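Fork pickup in simulation: posts from a student manipulation project
Thread by Yen-ting Ng

Print this thread | E-mail this thread

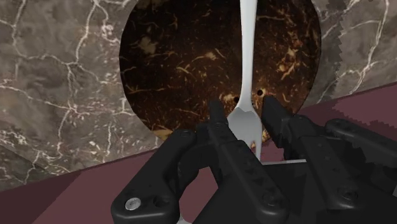
Wrist view in the simulator. White fork between the fingers, dark disc behind it, gray marble around that.

1/ Long thread on the term project. Topic: getting a two-finger gripper to pick up a fork in simulation, then teaching a policy to do it from demonstrations. Four of us on the team: Paraschiva Anghel, Pao-chu Tam, Chun-hung Peng and me. Verena Kaufmann teaches the course.

2/ The course gives every team the same arm model, the same gripper and one household object. Team names come off a list. We are Bronach. The team at the next bench is Plastis and they got a sponge. We got the fork.

3/ A fork is a poor object for a parallel grasp. It is thin, it lies low, and the neck is narrow enough that a small sideways error means one finger touches first and pushes it. The head is wider, which helps, but the tines make for an uneven contact patch.

4/ The task as written: start from a random arm pose, locate the fork, close on it, lift, hold for 7 seconds of simulated time. If it slips out during the hold, the attempt is a fail. No partial credit for a nice approach.

5/ Surfaces are randomized. Each episode draws textures for the countertop and whatever is lying on it from a pool that Pao-chu assembled. You get marble, wood, plain colors, and combinations no kitchen would have. The render up top drew gray marble with pale veins and a maroon countertop color.

6/ Reason for the randomizing: our first policy was trained on one countertop. It did well on that countertop. Verena changed the texture in front of us during a check-in and the arm went to a bright patch near the corner and closed on air. Fair test.

7/ Data collection. Demonstrations are teleoperated. We take turns with the controller, the simulator logs joint positions, gripper opening and the camera views, and a script throws out any attempt that fails the hold.

8/ Total kept: 3,430 demonstrations. That took most of the term so far. Chun-hung recorded more of them than anyone, and his are also the cleanest. Mine have a hesitation just before closing that the policy learned to copy. We found it by training on each operator's data separately.

9/ Fix for the hesitation: trim any stretch where the arm is nearly still and the gripper command hasn't changed. Threshold set by hand. Trim too hard and you lose the real settling motion before the fingers close, and then the policy snaps shut while still moving.

10/ On camera placement. We use the wrist view plus one fixed view. With wrist only, the fingers and housing take up a large part of the bottom of the picture, and you lose whatever is directly under the gripper. With fixed only, the fork is a few pixels wide.

11/ Paraschiva ran the comparison properly, same seeds and same training budget. Both views together beat either one alone. The gap was larger on dark surfaces than on light ones, which we did not expect for a white fork. We don't have an explanation yet.

12/ Approach angle matters more than we assumed. Coming in with the fingers on either side of the head gives the widest target. Coming in at the neck gives a better balance point for the lift. We recorded both and let the data mix. I would not do that again.

13/ What mixing does: the policy averages. It aims between the head and the neck, where neither grasp is good. Pao-chu added a flag to each demonstration for head grasp or neck grasp and we now train on the flag. The averaging went away in the next run.

14/ Physics settings, for anyone attempting similar. The contact solver matters. At the default time step the fork jittered between the fingers and walked out during the hold. A smaller step fixed it and made everything slower. We run the small step only once contact begins.

15/ Friction is the other one. Default friction was high enough that almost any touch counted as a grasp. Looks great in the logs, means nothing. We lowered it until our own teleoperated attempts started failing at a believable rate, then froze the value.

16/ Collision mesh: the visual mesh has tines. The first collision mesh was a single convex hull, so the gaps between the tines were filled with invisible solid. Chun-hung split it into 11 convex pieces. Slower to load, much better behavior at the head.

17/ Rendering issues we have left alone: edges between surfaces sometimes come out stepped, like saw teeth. You can see it at the marble boundary in the render. We spent an afternoon on it, got nowhere, and went back to the grasping. The policy doesn't seem to care.

18/ Evaluation is 100 episodes on textures held out of training, arm start poses randomized, seeds fixed in the repo. We run it once per candidate. Running it repeatedly and keeping the best number is the easiest way to fool yourself, and Verena checks the logs for it.

19/ I am not posting a success rate until the final run. Our midterm number was measured before the friction change, so it is useless for comparison. It has been struck from the report draft. It may still be on the poster draft. Paraschiva, please check the poster draft.

20/ Failure types so far, in order of how often they happen: one finger lands early and rotates the fork; the grasp is good but the lift starts before the fingers finish closing; the arm goes to the wrong place entirely. The last one is rare now.

21/ For the first type we are trying a small correction step. If the fork moves in the wrist view before the gripper is closed, open, back off, re-center, try again. The task allows retries inside the episode time limit. It costs time, and some episodes run out of it.

22/ Tooling. Job scheduling goes through Platbridge, the queue our lab section shares. Submit small jobs in the evening if you want them back by morning. The log viewer is Tkachuk, written by a student in an earlier year. It works as long as you don't resize the window.

23/ Question from a reply: why not hard-code the grasp, given that the simulator knows where the fork is? We did, in week one, as a baseline. It does fine with the exact pose. Add a little noise to the pose and it falls apart quickly. The assignment is to work from camera input.

24/ Another one: are we moving this to a physical arm? Not this term. The final demo in April is simulation only. Verena has said teams may request arm time afterward. We would want to redo the friction work first.

25/ Things I would change if starting over: write the evaluation script before recording anything. Agree on one grasp style. Have every operator record a small batch and compare them early. Put the collision mesh on the week one list.

26/ Also, name your files by date and operator from the start. We have a folder called "good" and a folder called "good2" and there is no record of the difference. Pao-chu believes good2 has the smaller time step. The joint logs agree with her for most of it.

27/ Next up: train with the correction step included, then a smaller run with the tall-handled start poses removed, to see if they are hurting the approach. Both are in the queue. Will add to this thread when they come back.

28/ Config files and the mesh split script are in the team repo, open to anyone in the course. Outside the course, message me and I'll ask Verena.

11 replies | 7 shares

Print this thread | E-mail this thread

More from Yen-ting Ng
Splitting a mesh into convex pieces without losing the tines
Teleoperation notes: controller dead zones and what they do to your data
Team Plastis and the sponge: why soft objects are a different assignment
Reading Tkachuk logs without resizing the window
Time step versus contact jitter, short version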